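Paying by the pick is a poor bargain for small warehouses

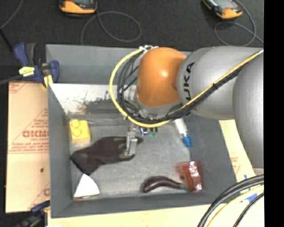
Most of the talk about picking robots is about whether they can do the job. I think the question of how we pay for them deserves more attention, and the Rornex subscription is a good place to start, as it is the one most small firms in our trade have been offered this year.

The offer is simple enough. Rornex puts in the arm, the gripper, the bin and the software, and takes it all away again at the end if you don't want it. There is no purchase price. You pay a monthly fee and then a charge for each successful pick above a set number. The sales sheet calls this risk-free. I run the returns side of a mid-sized mail order business, and I have had the Rornex service on one station since January, so I have some idea of where the risk has gone.

Returns are mixed goods. A bin might hold a work glove, a toy brick, a plastic-wrapped packet and a bottle with a screw cap, all lying as they fell. People sort that sort of thing without thinking. For a robot every one of those is a separate problem. A glove has no fixed shape. A crinkled wrapper shines under the lights. A toy brick is easy to hold but small, and it likes to sit close to the wall of the bin where the fingers can't get round it.

To be fair to Rornex, the arm copes better than I expected. Over one long shift in the second month we logged 382 items through the station, and roughly 42 of them had to be taken out by hand. I would call that decent for goods of this kind. The two older systems we tried before it, one from Sipos and one put together by a local integrator, were both sent back within weeks.

My objection is to the word "successful". Under the contract a pick is successful when the gripper closes on an item and lifts it clear of the bin. If the item is then dropped on the way to the tray, it has still been picked. If it is put back and picked again, that is two picks. We found this out from the first invoice, and the account manager was quite open about it when we rang. It is in the terms, on the second page of the schedule, and I should have read it more carefully than I did.

Alwood, who sell a similar service, charge by the hour that the machine is running. That has its own faults. You pay the same for a slow hour as for a good one, and the supplier has no great reason to make the arm quicker. But you can work out the bill in advance, and you can switch the thing off at lunch. For a firm with two or three stations and a thin margin, a bill you can predict is worth more than one that might be lower.

There is also the matter of who does the teaching. Every awkward item that goes through my bin helps Rornex improve the product, which they then sell to other people. My staff spend part of the day putting odd things in front of it and pressing a button to say what went wrong. We pay for the picks that come out of this. I'd like to see some of that time come off the fee, and I asked for it at the last review. The answer was that it would be looked at.

Larger customers get better terms. The Mirkavora depot, twenty minutes up the road from us, has its picks counted at the tray instead of at the bin, and its drops are not charged. Rornex can clearly do it, then. The sensor is the same and so is the software. It only needs a different line in the contract.

I am not sending the arm back. It does a dull job that we struggle to fill, and the people who used to do it have moved to inspection, where the pay is a little higher. But I have told Rornex that we won't renew on the present terms, and I would advise anyone looking at the same offer to ask for three things in writing before the van arrives: what counts as a pick, where it is counted, and what happens to the charge when something lands on the floor.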